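Home Galleries Reviews Archive Contact

Tidying the Arellano stockroom

The Zestaren storage plan promises a clear room in 90 minutes. I have my doubts. Any plan that starts with buying 20 new bins is a plan for selling bins - and the labels cost extra. The old shelf list ran to 312 lines, and I'd bet most of them survive the move.

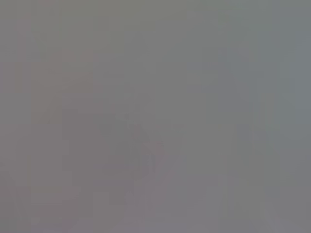 Arellano, 27/08/2024

Gray nearly all over, a little warmer on the left and cooler on the upper right, with one darker smudge below the middle. I can't tell a bin from a shelf in it.

Keteck sells the matching racks and says they hold 100 pounds each. Maybe so. I'd like to see them in May, after a winter of paint cans.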